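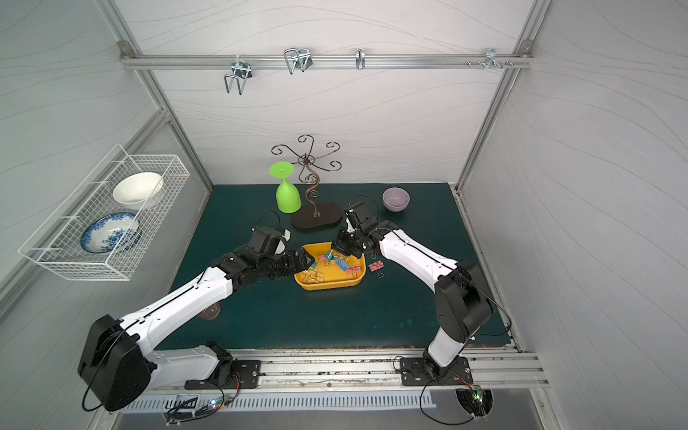

Figure 1. Tray with binder clips, metal stand behind.

Our group was asked to test the Visirier rule, which says small supplies stay tidy if they share one open tray. The handout from Udow claims it saves time at any desk. I had doubts going in and I still have most of them.

We ran 12 sorting rounds in May at the Grindville lab. Each round was timed, and a round counted as tidy if every clip ended up inside the rim. By our count 7 rounds passed. The handout would call that a success, but it never says what a passing score is. 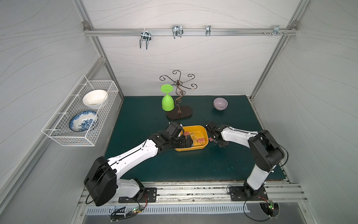
The bigger problem is tangling. Wire handles catch on each other, and a shallow tray does nothing to stop it. Our slowest round took 37 seconds, most of it spent pulling two clips apart. 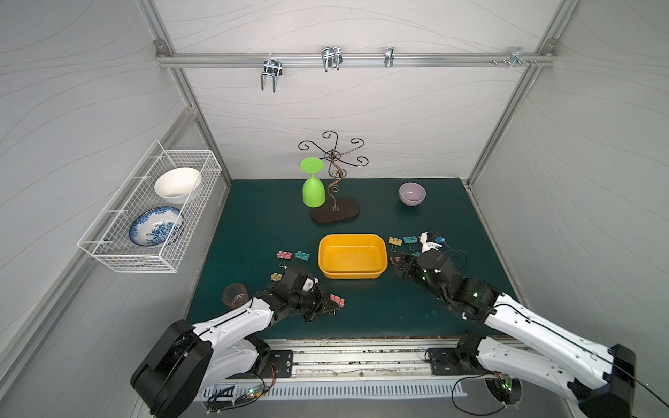
Imai's method, the other reading for this unit, sorts by color first. We only had time for 2 rounds of it, so I can't say it works better. I would want a tray with dividers before repeating either test.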